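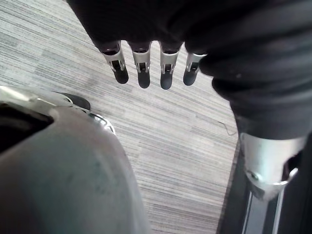 29 May 2019

Piano shop, Sullanthorpe. Badurau upright back on the stand for a second pass. A4 had drifted flat since April, bass worse than treble. Set the temperament again from A and worked outward. 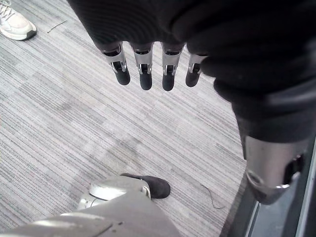
Hammers next. Felt on the top octave is grooved, so I filed lightly with 400 paper and left the shoulders alone. Strip of black ribbed knit, same sort of stuff as the covering on that hand with its four fingers in a row, goes under the keys at the rail — quieter than the old felt, will see if it packs down.
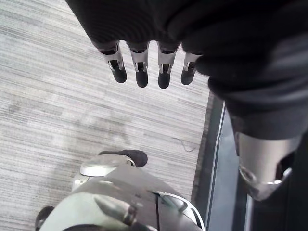 Two dampers still buzz in the tenor. Vernon Sandhu thinks it's the wire, I think it's the guide cloth. Dhillon quoted 700 for a full damper set. Holding off.
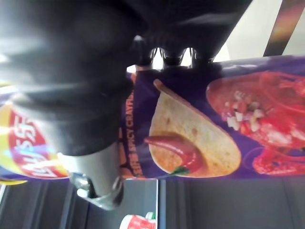 Gripper over the purple snack bag.

To do: regulate let-off, ask Kekov for bass strings.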